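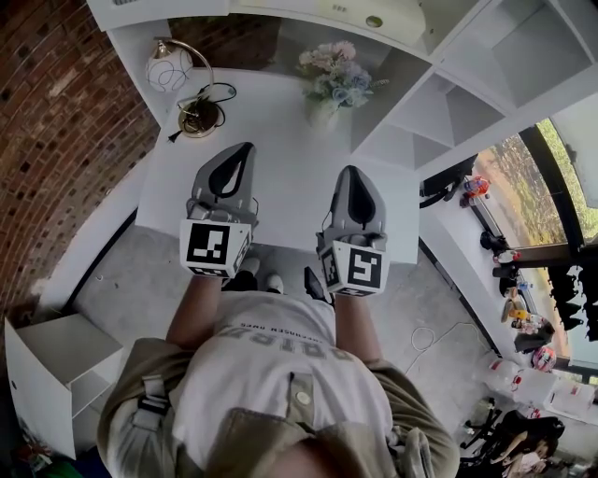 Hilo sobre cómo ordenar un escritorio blanco con una ventana grande a la derecha. Notas de trabajo, sin aspiraciones decorativas. 1/

Punto de partida: tablero rectangular blanco, lámpara de latón en una esquina del fondo, jarrón blanco con flores artificiales, estantería blanca detrás. El criterio es que el tablero solo tenga lo que no cabe en otro sitio. 2/

La lámpara. Tulipa redonda de vidrio blanco con líneas oscuras finas. El vidrio blanco difunde bien, pero reparte luz también hacia arriba, así que para leer planos prefiero una bombilla de flujo moderado y una segunda fuente dirigida. Para el resto, sobra. 3/

El cable de la lámpara es negro y sobre blanco se ve todo. Solución prevista: clips adhesivos Trarnoten en el canto trasero, uno cada 50 cm. Hay que desengrasar el canto con alcohol y esperar a que seque. Si se pegan sobre polvo, caen en una semana. 4/

En el suelo de hormigón gris hay otro cable, blanco y fino, enrollado. No lo voy a subir al tablero. Va a una bandeja de rejilla por debajo, atornillada. Comprobad antes el grosor del tablero: un tornillo demasiado largo asoma por arriba y ya no hay arreglo limpio. 5/

Flores: rosa, azul pálido y crema. Artificiales, por tanto sin agua, sin cerco en la superficie y sin riesgo para nada enchufado. Mantenimiento: pincel seco de cerda blanda, una vez al mes. El aire comprimido mueve el polvo a la estantería. 6/

Estantería de huecos abiertos, escalonada hacia la derecha. Regla de carga: lo pesado abajo, lo de uso diario en los huecos que se alcanzan sentado. Cajas Mesico solo en los inferiores. Los altos, abiertos, o acaban siendo trastero. 7/

Repisa de la ventana. Figuritas, frascos y un muñeco rojo y azul, todo a plena luz. Los plásticos pigmentados pierden color con el sol directo, sobre todo los rojos. Los árboles de fuera filtran parte, pero en abril la hoja todavía no está completa y conviene rotar las piezas. 8/

Lámina UV para el vidrio: he pedido la de Işık, rollo de 200 cm. Se monta en húmedo, con agua y unas gotas de jabón neutro, espátula del centro hacia fuera. No la apliquéis con sol dando en el cristal, seca antes de poder corregir. 9/

Pared de ladrillo rojo, curva. Ningún mueble recto apoya bien ahí. El mueble bajo blanco con balda abierta queda cerca y es donde irá lo suelto de colores que ahora anda por la esquina. No pienso taladrar el ladrillo para ganar una balda más. 10/

Zapatillas blancas bajo el escritorio: fuera. Ocupan el sitio de los pies y recogen todo el polvo del hormigón. Bandeja Wotarberg de 38 cm de ancho junto a la puerta y asunto cerrado. 11/

Orden de ejecución: vaciar repisa, limpiar vidrio, lámina, cables, estantería, tablero. El tablero al final, porque todo lo anterior cae encima. Paño de microfibra apenas húmedo y nada de estropajo, que en blanco deja marcas. 12/

Pendiente: medir el hueco entre el tablero y la estantería para ver si pasa una regleta de canto. Cuando tenga la medida la pongo aquí. 13/13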